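Nimau computer lending scheme, Prornden
Second progress report to the Hollenstein Fund
Dec 7, 2023

Summary for those with a train to catch

The scheme has now made 466 loans of desktop computers to households in Prornden and the villages up the valley. Most of the machines are older than we would like and heavier than the borrowers would like. Spending is within budget on every line except van fuel, which we return to below with our heads bowed. We ask the Fund to let us move a little money from "publicity" to "keyboards".

What has changed since the last report

In March we told you that people would apply through the online form. The Fund's assessor wrote in the margin, in green ink, a question about how people without a computer were expected to fill in an online form. We have thought of that margin often. Applications are now taken on paper, by telephone, or by standing in the doorway of the old Foto shop on Mill Street and saying you would like a computer. The doorway has been by far the most popular.

The move to the Foto premises has gone better than we deserved. The landlord left us the counter, the long shelves and a sign promising passport photographs while you wait, and we still turn away a steady number of people who need passport photographs. Several have left with a loan form. The back room is damp on the river side and nothing with a plug is kept against that wall.

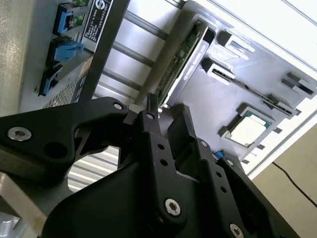 The loan period was set at six months in the original proposal. It was a tidy number and it fitted the spreadsheet. In practice a family with a child in the middle of a school year does not want to hand back the computer in February, and we do not want to be the people who ask. We have moved to a loan of 18 months with a telephone call somewhere in the middle. The call was meant to check on the equipment. It has become mostly about printers.

We do not lend printers. We said so in the proposal, we say so on the form, and there is a notice on the counter. We would estimate that a large part of Myroslav Boiko's working week is spent on printers.

Why desktops, again

The Fund asked us to revisit the question of laptops. We have, and the answer is much as before, though with more feeling behind it. Donated laptops arrive with tired batteries and missing chargers, and their owners are fonder of them and so keep them until there is little left to give. Donated desktops come out of offices in batches, often all of one kind, and parts from a bad one will usually mend a good one. They are also hard to leave on a bus.

The drawback is that a desktop takes up a table, and some of the flats we lend to have one table. We ought to have seen this. Svitlana Tkachuk now asks on the first call where the computer is going to live, and a few households have decided at that point to use the terminals in the library instead. We count those as a good result, although the reporting template gives us nowhere to put them.
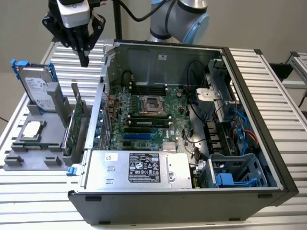
Lesia Dmytriv
Scheme Manager, Nimau

Evening sessions

The proposal promised evening sessions covering "core digital competencies". We ran the first of these under that title and it was very peaceful. The next was called "Bring the letter you don't understand" and we ran out of chairs. People came with benefit forms, hospital portals, a parking fine, and in one case a long dispute with a water company which the whole room took up as its own. A good deal of typing got done along the way, and some of the attachments were even attached.

We have since dropped the printed workbook. It had a chapter on folders that not even its author could defend (I am its author). Remaining copies are holding up a monitor.

Attendance falls off sharply when there is football on, and we have stopped scheduling against it. The sessions in the upper villages are small and will stay small, as the last bus down leaves before the tea is cold. We would like to keep them going all the same. The people who come to those are the ones for whom the bank branch closing meant a day out to do what used to take ten minutes.

Broadband

Lending somebody a computer with no connection is a bit like lending them a piano. We had assumed that most households would sort out their own line. Many had, and many had a phone with a monthly allowance that a single software update would swallow whole by breakfast. We now run all the updates before a machine goes out, and the loan pack includes a plain list of the cheaper tariffs, checked each month by ringing up and pretending to be interested.

The two villages beyond the quarry have no usable service at all. We raised this with the provider and received a reference number.

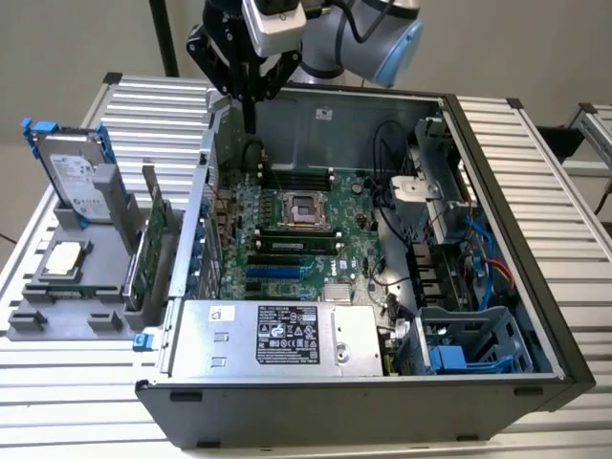 Demyd Bondarchuk thinks we should stop lending beyond the quarry until there is a line to plug into, and said at the November review that a computer with no internet is a very large calculator. It's a fair point and he was asked to put it in the report, so it is in. Against it, the households in question were asked and wanted to keep the machines. Homework gets written on them and carried down to school on a memory stick. For now we propose to leave existing loans in place and make no new ones up there until spring.

Returns and repairs

Machines come back in better order than we budgeted for. The usual fault on return is dust, followed by crumbs, followed by a child's firm views on which keys a keyboard needs. Keyboards are the part we actually run short of, hence the request in the summary. Nobody donates a good one.

Hard drives are wiped before a machine goes out again, and the borrower can ask for their files first. Fewer do than you would think. One gentleman asked only for his game of patience, part-played, and was upset to hear that it could not be saved.

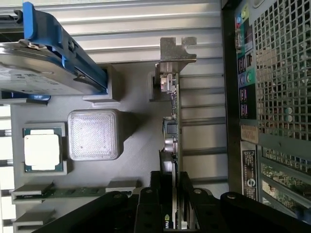
Hard drive in a blue caddy, with the processor in its socket.

Money

Van fuel is over, for the simple reason that Prornden is at the bottom of a valley and the borrowers are mostly at the top. We had costed the journeys from a map, which was flat. Bohdan Dovhaniuk has regrouped the deliveries by road so that the van goes up each side once a week, and the autumn figures are better. Publicity is well under, as the doorway has done the work for nothing.

Staffing remains at two paid posts. We are not asking to change that in this period, though we mention it.

Next period

We will make the mid-loan calls for everyone who borrowed over the summer, mend the damp wall or move the shelves, and meet the school about the spring intake. A note on tariffs will follow separately once the provider answers. We will also take down the passport sign, which was in the last plan as well.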